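Plodach Tableware Set: README

Contents

Plodach is a collection of short recordings of tabletop handling with household dishes. Release 3 holds 2702 clips. The subject is tableware: bowls being picked up, moved and set down on a plain table. Food and liquids are outside the scope of this release.

Layout

Clips are stored in numbered folders, 300 to a folder, with the remainder in the last one. Each folder has one index file in CSV format. Columns are clip ID, item code, item color, start time, end time and annotator initials. Times are in seconds from the start of the clip.
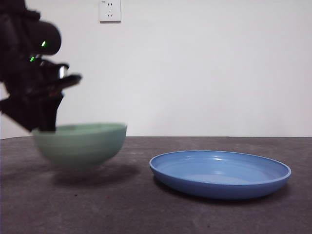 Item codes follow the Kallivton list, version 9. A bowl is coded by shape first and color second. Rim type is a separate field, with the values flat, rolled and none. Color names are entered as the annotator wrote them, so "pale green," "celadon" and "jade" can all refer to one item. Use the item code for grouping and ignore the color text.

Labels

A lift starts at the first clip time where the base of the item is clear of the tabletop. It ends when the base touches again. Shadows are not used to judge contact. Blurred outlines are kept and are not marked as errors.

Known issues

Folder 3 has duplicate rows in its index. Remove them by clip ID before counting.

Maintainers

Éabha Breathnach (labels), Kipchumba Koech (storage and index files). Send corrections with the clip ID in the subject line.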